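Filed under: Books / War & Military / Letters and Diaries

Review: The Faltolden Letters (Warel, paperback, 440 pages)

Published collections of wartime letters tend to go one of two ways. Either the editor cuts everything down to the battles, or the family insists on keeping every line about socks. The Faltolden Letters sits nearer the second kind, and for the most part I think it is the better for it.

The letters were written by a transport sergeant to his wife and, later, to his elder sister. They begin in a training camp in the north of England and end in a hospital outside Naples. He was a lorry man before the war and a lorry man during it. He saw very little fighting and says so. What he did see was mud, spare parts, bad roads and the paperwork that went with all of them. Anyone who wants an account of the front line should look elsewhere.

Faltolden is the name of the farm the family rented, and the letters were kept there in a seed merchant's tin until the house was sold. The introduction deals with this in 12 pages, which is about right. It explains who everyone is, admits which letters are missing, and stops.

The first section, covering the camp, is slow. There are a great many requests for stamps and a long quarrel with the pay office over a deduction for a lost greatcoat. I nearly skipped it. I would advise against that, as the greatcoat comes back twice, once in Algeria and once in the very last letter, and neither passage means much without the early ones.

North Africa is where the book picks up. He writes well about driving at night without lights, and about the habit the drivers had of talking aloud to keep awake. One letter describes waiting at a river crossing for most of a day while two officers argued over whose convoy had the right of way. It runs to six pages and I would put it up against anything I have read on how an army moves from one place to another.

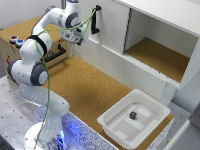 His spelling has been left alone, as have his abbreviations. There is a glossary at the back, but it misses a fair number of terms. "L.A.D." is in there and "W.O.1" is not. I kept a pencil list of the ones I had to look up elsewhere and it came to 16 before I gave up on it. Readers who know the period will manage. Readers coming to it for a grandfather's sake may not.

The footnotes are better. They are short, they sit at the bottom of the page where they belong, and they correct him when he is wrong about a date or a place name. He was wrong quite often. He puts one ferry crossing in November when the unit's own records have it three weeks earlier, and the note simply gives both and leaves the reader to it.

There are some things I would have done differently. The wife's replies have not survived, apart from one postcard, and the editor fills the gap with linking passages that guess at what she might have written. These are marked clearly enough, in italics, but there are too many of them and they have a softness that the real letters never have. I started passing over them halfway through and did not feel I had lost anything.

The maps are poor. There are three, all printed in grey, and the Italian one runs into the gutter so that the road he spends almost 60 pages driving up and down disappears into the spine. I used an old school atlas instead. For a publisher that has done military titles for as long as Warel has, this is a disappointment.

There is an earlier edition, a hardback from Redatau, which can still be found second-hand. It has better paper and a fold-out map, but lacks the hospital letters, which only came to light after it was printed. Those letters are the strongest in the book. He was ill and bored, he had time to write, and he finally tells his sister about the accident on the coast road that he had kept from his wife for over a year. So the paperback is the one to have, maps or no maps.

The binding of my copy has held up through one full reading and a good deal of flicking back. The type is small — smaller than it needed to be with margins that wide. There is an index of people and units but none of places, and I missed it.

Recommended for anyone interested in the supply side of the war, and for local history groups in that part of the country. It could also be read alongside the Montoya diaries, reviewed on this site a while back, which cover the same stretch of Italy from a signaller's side. The two men's units used the same road in the same winter and complain about the same bridge.

Four out of five. Half a mark lost for the maps and half for the italics.

Tags: letters, transport, North Africa, Italy, paperback

14 comments | 37 shares

More in War & Military
The Montoya Diaries: a signaller in Italy
Three short histories of the Home Guard
Cookhouse and Canteen: feeding a division
Reading regimental war diaries: where to start
Prisoner-of-war newspapers, collected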